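October, after the late shift

Got home at ten and ate cereal standing up. My feet hurt, which is unfair, as I sat down for most of today. Sitting is the new job. For eleven years I cut fruit and set up drinks trays for Sobczak's banquets, and now I put the fruit on a table so that two robot arms can have a go at it, and I write down how they got on.

The table is my department. I laid the tape myself, the blue stuff, and I was told it should be straight. It is straight by the standards of a person with a bad knee and a roll of masking tape. The man from Starnel looked at it for a long moment and said the software would cope. I've had warmer compliments.

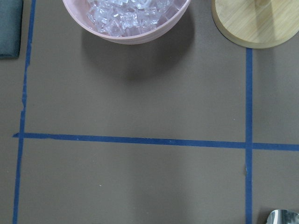 Imelda Agbayani has been moved over from the pastry side to do this with me, and she has taken to it much faster than I have. She talks to the arms. Nothing soppy, just "no, love, left" in the voice she used on new hires. I mostly hold the pendant, try not to lean on anything, and reset. Resetting is the word for putting everything back where it was so they can try again. My mother called it tidying up and paid me nothing for it, so I suppose I've come up in the world.

The reset sheet reached number 2497 this afternoon. Imelda wanted cake. Starnel wanted 2498.

What bothers me is how quiet it is. The old prep room at Hidarthorpe had the radio, and Brillavside on the phone every half hour changing the numbers, and somebody always singing the wrong words. We'd do about 100 glasses before a wedding and complain through every one of them. Today I said maybe forty words before lunch, and most of those were to a bowl. On the other hand I have not cut my thumb since August, and my wrist has stopped clicking. I told Imelda this and she said I was being bought off with a wrist. Could be. It's a good wrist.
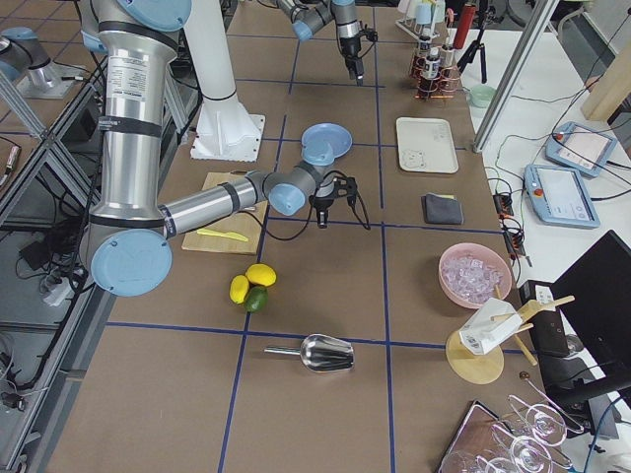
The bar table, with both of my new colleagues.

The managers keep saying our jobs are "evolving." Mine has evolved a chair. They've promised us both a training course, with a certificate, and more money after it, and I asked for the money part in writing. Still waiting on that. Imelda says she'll ask too, in her new hire voice.

Must buy lemons on the way in, the good firm ones. And more tape. And find my other shoe inserts, if I'm going to be walking to the store first.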